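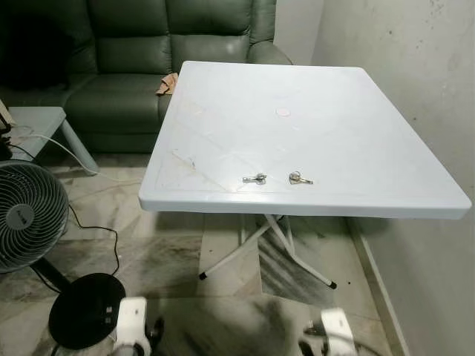

Walar wrote:
> Before we buy 4 more of the folding tables, has anyone gotten the brown smudges off the white plastic? I tried dish soap. The table won, and I'd like to know what I'm signing up for at 60 bucks apiece.

Baking soda paste, left on while you go do something more interesting. It took most of the marks off mine. The rest I now think of as a pattern.

My complaint is with the rim. It's nice and rounded, and the top has that slightly sunken panel, so you'd think things would stay put. Mine has a lean to it, and a pen set down at one end considers its options and leaves. Keys do fine. I've been putting both of mine there for months, on the theory that I can't lose anything on a white table. The sofa is another matter. Dark green leather, deep cushions, and whatever goes down the back belongs to the sofa.

If we do order, Grutach wants the form in by May. I'd skip the matching chairs.

Wickramasinghe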